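Osus Case Table: data card
Records of secondhand phone cases, their fit, materials and wear
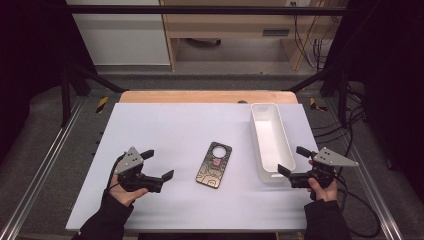

Can I use this table to find out whether a case will fit my phone?

Only for the models listed in the phones file, and only if the fit_result column for that pair is filled in. A blank means the pair was never tried. For any other phone, the measurements may help you rule a case out, but they won't tell you that it fits.

What is in the release

The table covers 200 secondhand phone cases bought in mixed lots or handed in at the Hosseinzadeh repair counter. Each case has one row in cases.csv. Each attempt to put a case on a phone has one row in fits.csv, so a case can appear there many times or never.

Files:

cases.csv -- one row per case, with measurements, material, surface and wear
phones.csv -- the 18 phone models used for fit checks
fits.csv -- one row per case and phone pair that was tried
terms.txt -- the word list used for material, surface and wear
changes.txt -- what changed between releases

All files are UTF-8 with commas as separators. Text fields that contain a comma are in double quotes. Missing values are empty. There are no placeholder codes such as NA or -1.

Background

Most cases sold secondhand arrive with no packaging. The model name may be molded on the inside, printed on a sticker, or missing. Sellers guess, and the guess gets copied into the listing. Buyers then find that a case is a few millimeters too long, or that the camera opening is in the wrong place.

The table was started at Brukix, a small resale shop, as a sheet kept next to the register. Staff wrote down outside length and width, the shape of the camera opening, and which phones the case had been tried on. The sheet was later cleaned up and extended by Shahla Ahmadpour, who maintains it now. The original paper sheets were not kept.

Columns in cases.csv

There are 17 columns. The ones people ask about are described below. The rest are explained in terms.txt.

case_id
A short code, unique within the table. Codes are never reused, even if a case is removed.

source
Either "lot" or "counter". Lot cases came in mixed boxes from Zesard. Counter cases were handed in by customers who were getting rid of them. No customer details are recorded anywhere.

inner_length, inner_width, inner_depth
In millimeters, one decimal place. Taken with a caliper at the widest point inside the lip. Soft cases were laid flat and not stretched.

material
The main body material as judged by touch and flex: silicone, soft plastic, hard plastic, leather or leather-like, wood, fabric, mixed, unknown. No lab testing was done. "Leather or leather-like" is one value on purpose and should not be split.

opening_shape
The outline of the rear camera opening: round, square, rounded rectangle, pill, separate holes, none. Where a case has a raised rim around the opening, the inside edge was used.

opening_offset
Distance from the top inside edge to the upper edge of the opening, in millimeters. This is the most useful single number for ruling a case out.

surface
Plain, printed, textured, clear, or combined. Patterns are described in the separate pattern_note column in free text, so expect uneven wording. "Map lines", "contour lines" and "topographic" all occur and mean the same thing. They have been left as entered.

wear
None visible, light, moderate, heavy. Yellowing of clear cases is recorded in its own column, since a case can be badly yellowed and otherwise in good shape.

label_model
The model name as molded or printed on the case, if any, copied exactly. Errors on the label are kept. Do not treat this column as the correct model.

How fit was checked

Each case was tried only on phones whose outside size was close to its inside size. Trying every case on every phone would have taken far longer and added mostly obvious failures. The practical effect is that fits.csv has more near matches than a random draw would give you. If you calculate a success rate from it, that rate describes pairs that already looked plausible.

A pair was given one of these results:

good -- all corners seated, buttons work, camera and port clear
loose -- corners seated but the phone moves inside the case
tight -- goes on, but a corner lifts or a button stays pressed
blocked -- goes on, but covers a camera, port or speaker
no -- does not go on

Only one result is recorded per pair. Where two could apply, the one lower on the list was used. A case that is tight and also covers the speaker is marked blocked.

Where a result looked doubtful, the pair was tried again by a second person. If they disagreed, the value in the disputed column is set to 1 and the first result stands. We did not average or vote.

Measurement quality

Hard cases measure well. Repeat readings on the same hard case usually agree to within a few tenths of a millimeter. Soft cases are worse, especially thin silicone ones, where the side walls lean in or out depending on how the case was stored. Treat inner_width on soft cases with caution.

Depth is the weakest of the measurements. Cases with a raised lip on only part of the edge have no single correct depth, and the instructions on where to measure were not written down until July. Rows entered before then have depth_rule set to "old". If depth matters to your work, leave those rows out.

Known problems

Some cases from the same lot are identical apart from color. They have separate rows and separate codes. If you are training a model or splitting the data for a test, group by the lot_group column first or the same case will end up on both sides.

Folding wallet cases are thinly covered. The shop did not buy many, and customers seldom handed them in. The column closure is empty for nearly everything else.

Color is recorded as a single everyday word. It was entered under shop lighting, and dark blue, dark green and black are not reliably told apart. "Gold" and "bronze" are also mixed up in the pattern notes.

Magnet rings were checked for by holding a steel paper clip against the back. A weak ring inside a thick case could have been missed. The column says "found" or "not found", and "not found" should be read that way.

The table says nothing about how well a case protects a phone. There were no drop tests.

Suggested uses

Sorting mixed lots by likely model. Checking a listing before it goes up. Teaching basic data cleaning -- the pattern notes and the label column are messy enough to be worth a lesson. Comparing simple matching rules against recorded results.

Uses to avoid

Don't use the table to estimate which cases or phones are popular. What came through one counter and one lot supplier is not a sample of anything larger. Don't use it to judge manufacturers either. Wear depends on the previous owner, and nothing here records how long a case was in use.

Loading the files

Any spreadsheet program will open them. Set case_id to text when importing, or leading zeros will be dropped and the join to fits.csv will fail without an error message. Join cases to fits on case_id, and fits to phones on phone_id.

Some European spreadsheet settings read the decimal point as a date or thousands mark. If inner_length comes in as a column of dates, change the import locale to US English and load the file again.

Corrections

Send the case_id, the column, the current value and the value you think is right. A reason helps but isn't required. Corrections to measurements need the case in hand, so some of them can't be made: part of the collection has been resold. Those rows have available set to 0.

New cases are accepted if every required column is filled in and the depth was taken by the current rule. Please don't send cases by mail without asking first.

Version

This is release 2, dated 9/2/26. It adds the lot_group and disputed columns and removes a column for price, which had been filled in with asking price by some people and sale price by others. Case codes are the same as in the first release.

License and credit

Free to use, copy and change, including for paid work. Please credit the Osus Case Table and give the release number. If you publish a changed version, say that it has been changed and keep terms.txt with it.

Maintainer: Shahla Ahmadpour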